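How to pack a snack box that arrives as snacks

Filed under: Parcels, Table jobs

I have been sending food through the post to relatives for most of my adult life, and for a good part of that time what I sent was crumbs. Very nicely wrapped crumbs. My sister once rang to thank me for the breadcrumbs and asked whether they were for a particular recipe. They had been shortbread.

What follows is the method I use now, pinched in part from Consolacion Layug, who sends boxes home three times a year and whose crisps arrive in the shape of crisps. It suits a mixed box of packets: crisps, rice crackers, biscuits, seaweed, jellies, whatever has piled up in the cupboard since you last promised somebody a parcel.

What you need

One sturdy cardboard box, used or new
Clear plastic, enough to go round the box with a bit to spare
Parcel tape, the brown sort that screams when you pull it
A basket or a big bowl for sorting
Scissors you are willing to get sticky
A table with a cloth on it
Snacks, plus a few extra for the packer

Allow an hour. It takes twenty minutes, but you will lose the end of the tape.

Step 1. Clear the table and put a cloth down

I know. It looks like fuss. But packets slide about on a bare table, and one good shove of the box sends the lot over the side. A cotton cloth has enough grip to hold them where you put them. It also catches the bits of tape you will otherwise find on your elbow at bedtime.

Don't use your best one. Tape and embroidery do not part as friends.

Step 2. Wrap the box before you fill it

Most people do this last and then wonder why they're wrestling four kilos of biscuits on their knees. An empty box is light and does as it's told. Tape the bottom first, twice down the middle seam and once across each end. Then bring the plastic up round the outside, fold it at the corners as you would a birthday present, and tape it to the cardboard. Leave the top alone for now.

The plastic is there for rain. Burkton, where I live, has a lot of it, and our parcels spend some time sitting on the step of the sorting office getting to know it.
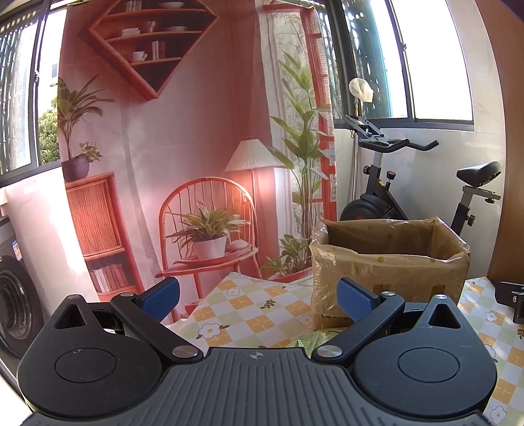 Old boxes are perfectly good for this provided the corners are still corners. Press each one with your thumb, and if it gives like a ripe pear, find another box. Keep the flaps standing open while you work, with the plastic already on and taped. It will crinkle, and there's no use trying to smooth it. I spent a whole afternoon in June attempting to get a box as neat as the ones in the Gudex catalogue, and it still looked like a baked potato. The parcel got there. A checked cloth is handy here as well, as you can line the edge of the box up with the squares and at least feel you've been precise about something.

Step 3. Tip everything out and sort it

Empty the cupboard, the carrier bag and the drawer you think of as secret. Sort by how easily a thing breaks and ignore what it tastes like. You want these groups:

Bricks. Jellies, sweets, dried fruit, anything in a flat solid packet. These go at the bottom and complain about nothing.

Cushions. Crisps and puffs, anything in a bag blown up with air. The air is doing a job, so resist the urge to prick the bags to save room. I did this once, with a pin. The result could have been sprinkled on soup.

Invalids. Wafers, thin crackers, egg rolls, meringues if you have no sense. They travel in the middle, away from every wall.

Put the basket beside the box and drop the cushions in it as you go, or they'll take over the table.

Check the dates now. Anything that runs out before it could reasonably arrive belongs to the packer. I don't make the rules, though I do enforce them.

If you're sending food abroad, look up what the other country allows before you get attached to the contents. Meat and dairy are the usual trouble, and they hide in the most innocent crackers.

Step 4. Have a trial run

Lay the packets out in front of the box in the order they'll go in. It feels like playing shop, and it saves you emptying the whole thing later when you discover a large flat tin behind the kettle.

Pick bags up by the sealed seam at the top or bottom. Holding them by the belly is how you break the contents before the postman has had his turn. Consolacion is strict about this and has taken bags off me.

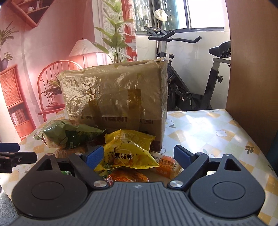 If there's more on the table than the box could ever hold, take out the dullest packets first. People hang on to sensible oatcakes out of duty, and the person at the other end would far rather have the odd ones they can't get in the shops. Be ruthless. You can eat oatcakes at home, where they live.

Step 5. Fill it

Bricks first, laid flat, tight against each other like paving. Stand a few on edge down the sides if there are gaps.

Next a layer of cushions. Tuck them in so they touch but aren't squashed. If you have to lean on a bag, there are too many.

Then the invalids, flat, in the middle, with a cushion on each side.

Then cushions again until you're level with the top. Close the flaps with your hands and listen. A soft rustle is fine. Crunching means take one out.

Lift the box and give it a gentle tilt. If something slides, fill the hole. Small wrapped sweets are ideal, being padding you can eat, and a box my size takes up to 50 of them in the gaps. Socks are also good. Jirska, my neighbour's eldest, got a pair in every parcel for the whole of her first year away and says she never once had to do a wash before the weekend, which I took as thanks.

Step 6. Put the list in, then close it

Write down what's inside on a bit of paper and lay it on top. Keep a copy, as you will be asked at the post office counter and "nibbles" is not accepted. Put the address inside as well, in case the outside label comes to grief.

Fold the flaps down, run tape along the join, then go right round the box both ways. Two strips down the front are plenty. Kirstin Matheson once used so much tape that her nephew opened his from the bottom with a bread knife, and went through a panettone.

Bring the spare plastic over the top last of all and tape that down too. The label goes on the outside of the plastic, flat, on the biggest face, with a strip of clear tape over the ink.

A few things I get asked

Can I put chocolate in? In winter, yes. In summer you're posting a sauce.

What about jars? A jar wants its own box. I won't be drawn further, except to say that it was plum chutney.

Do I need to write Fragile on it? I do, in big letters. I have no evidence that anyone reads it, but it makes me feel I've said something.

How heavy is too heavy? Stand on the bathroom scales with the box, then without, and take one from the other. Check the result against your post office's limits before you carry it down the hill. Mine is a steep hill, and I have carried one back up.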